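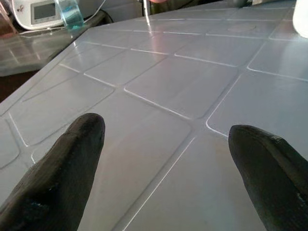 Striped bass farm adds second harvest

Hinero, the inland striped bass grower, will move to two harvests a year starting in April, the company told buyers on 2 October 2018. Until now its fish have come to market only in the fall, when wild striped bass from the East Coast is also in supply and prices are at their lowest.

The fish sold by Hinero are hybrids, a cross between striped bass and white bass. They grow faster than the pure strain and put up with warmer water, so most farmed striped bass in the United States is the hybrid. Market size is usually 2 pounds, although restaurants that serve the fish whole often ask for something smaller.

Ludger Pfeiffer, who manages production, said the change depends on staggering the stocking of fingerlings between the older ponds and a set of covered tanks finished over the summer. The tanks will hold fish through the cold months, when growth in the ponds stops. He expects the spring harvest to be the smaller of the two — almost 80 tons in its first year — and does not plan to raise the total until he has seen how the tanks do over a full winter.

Macario Palacios, a buyer at the distributor Villaseñor, said his customers have asked for a spring fish for several seasons. Most of them switch to farmed branzino when striped bass runs out and some do not switch back. He plans to take fish whole on ice and have them filleted locally, with 400 cases reserved for the first delivery.

Hybrid striped bass has firm, white meat with a mild flavor and a moderate amount of fat. The skin crisps well and is generally left on. Farmed fish tend to be milder than wild ones, and the fillets are thinner, so cooking times written for wild striped bass should be shortened.

Whole fish should have clear eyes, bright red gills and unbroken stripes along the upper sides — in the hybrid the stripes are normally broken behind the pectoral fin, and this is not a defect. Fresh fillets keep for up to 4 days on ice. Hinero will send spring price lists to current accounts first, and new accounts can ask to be added through their distributor.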